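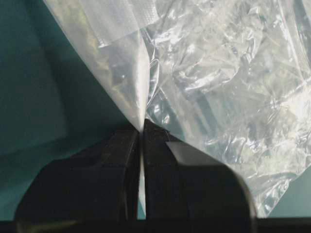 *투명 비닐봉투는 모서리를 잡으면 다루기 쉽다.*

# 부품 릴을 지퍼백에 보관하는 법

작업실에서 쓰는 테이프 포장 부품은 릴째로 보관하는 편이 찾기 쉽다. 문제는 먼지와 습기다. 서랍에 그냥 쌓아 두면 테이프 끝이 풀려 서로 엉키고, 라벨이 긁혀서 값을 읽을 수 없게 된다. 릴 하나에 지퍼백 하나를 쓰면 대부분 해결된다.

## 준비물

- 투명 지퍼백 (릴 지름보다 한 뼘 정도 넉넉한 것)
- 종이테이프
- 유성펜
- 작은 실리카겔
- 천을 깐 작업대

봉투는 딱 맞는 크기를 사면 후회한다. 릴에는 두께가 있어서 지름만 재고 고르면 지퍼가 끝까지 닫히지 않는다. 우리 작업실은 Fitgate에서 300장 묶음을 사서 쓰는데, 얇은 편이지만 서랍용으로는 충분하다.

## 넣기 전에

풀린 테이프 끝을 릴 안쪽으로 감고 종이테이프로 고정한다. 셀로판테이프는 시간이 지나면 끈적임이 남으니 쓰지 않는다. 남은 수량을 대강이라도 알면 적어 둔다. 3,000개짜리 새 릴과 약 1,000개 남은 릴은 겉으로 보아 구분이 잘 안 될 때가 있다.

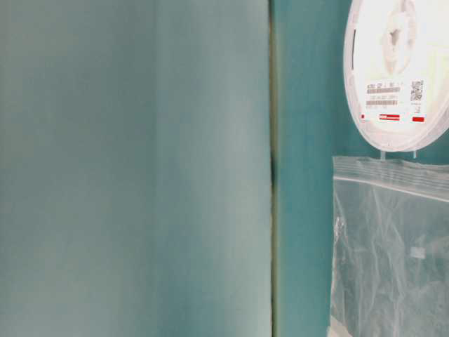 수량은 릴 옆면이 아니라 봉투에 쓴다. 릴에 직접 쓰면 고칠 때마다 지워야 하고, 원래 라벨을 가리기도 한다. 봉투에 쓸 때는 비어 있을 때 평평한 바닥에 펴 놓고 쓴다. 내용물이 들어간 뒤에는 펜이 주름에 걸린다.

## 봉투 벌리기

새 봉투는 양면이 달라붙어 잘 벌어지지 않는다. 입구 쪽을 손끝으로 비벼 두 겹을 떼어 낸 다음, 한 손으로 모서리를 잡고 다른 손을 넣어 바닥까지 벌린다. 입으로 불어서 벌리면 안에 습기가 들어간다.

릴은 눕혀서 넣는다. 세워서 밀어 넣으면 테두리가 지퍼에 걸려 홈이 벌어지고, 한번 벌어진 지퍼는 잘 물리지 않는다. 실리카겔은 가운데 구멍 쪽에 둔다.
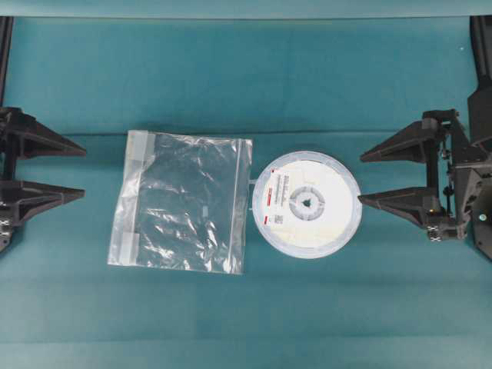
*청록색 천 위에 놓은 지퍼백과 흰색 릴.*

## 닫기와 보관

지퍼를 한쪽 끝에서부터 누르다가 손가락 한 마디쯤 남기고 멈춘다. 봉투를 가볍게 눌러 공기를 뺀 뒤 마저 닫는다. 세게 누르면 릴 모서리에 비닐이 찢어진다.

서랍에는 책처럼 세워 꽂고, 적은 글씨가 위로 오게 한다. 한 칸에 20개를 넘기면 꺼낼 때 옆 봉투가 딸려 나온다. 저항, 커패시터, 나머지로만 나누어도 찾는 데 불편이 없다.

정전기에 약한 부품은 일반 지퍼백에 넣지 말고 받은 차폐 봉투 그대로 둔다. 실리카겔은 해마다 2월에 한꺼번에 바꾼다.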